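2023-11-26
3 min read

Sweater folding by hand grippers, notes for me and for Kavinda.

Today we continued the folding demonstrations, me on the tools and Shafiq starting and stopping the recording. We did 12 takes and I want to keep nearly all. Two I marked as bad, because I let go of the knit before the fold was finished.

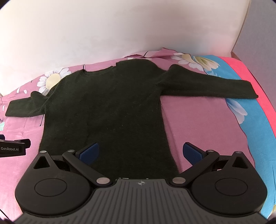 The start position is still my biggest question. In March we agreed with Hubert that every take begins with the garment flat, but "flat" was never written down well. For me it now means like the dark green sweater on the pink bedspread: both sleeves out to the sides, neckline toward the wall. The cover with daisies is busy, and I prefer this to the plain gray sheet, where the policy learned too much from the clean background.

Speed is the second problem. When I lift fast, the cloth swings and a blue pad is partly hidden from the camera for a moment. Mahfuz asked for slow lifts, with a short stop before putting down. I tried this in the last three takes and my wrist did not like it.

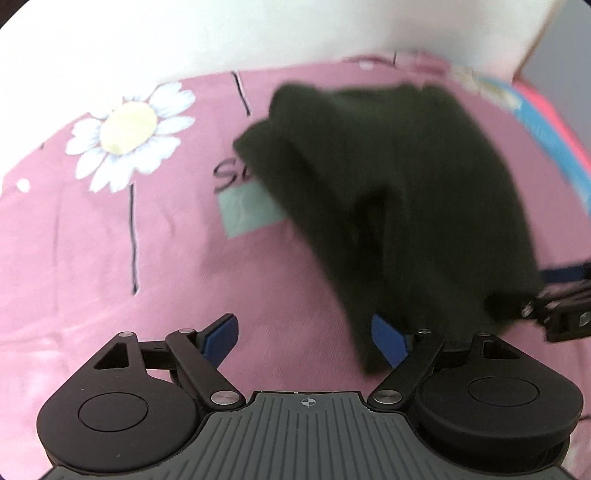 Kavinda, please check the time offset between left and right tool before you send the data to Turnasach. Last time it was two samples wrong and I found it too late. Also I would like to try the sleeves first, then the hem. Now I do it in mixed order, and I think this makes the learning harder.

Still to do: charge both tools, write the start position in the Jidus sheet.

Tharindu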